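Rupert Hämmerli has managed the shared desks at Nisby for 9 years, and he holds firm views on small storage. "A desk should carry what is used on Friday," he said, "and a drawer should carry the rest." 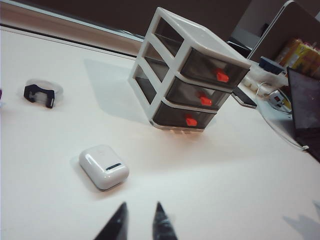
Three-drawer desktop cabinet with orange-red handles.

Mr Hämmerli favours drawers with tinted, see-through sides - "one checks before one opens" - and asks that earbud cases be put away at the end of the day.
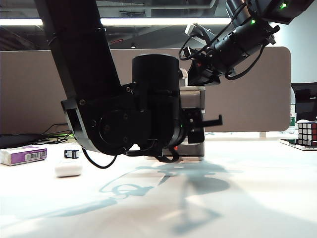

Ramville, August

The fabric partitions will remain. "People asked for a clear white top and a screen behind it," he said. The budget for further drawers is 300 pounds.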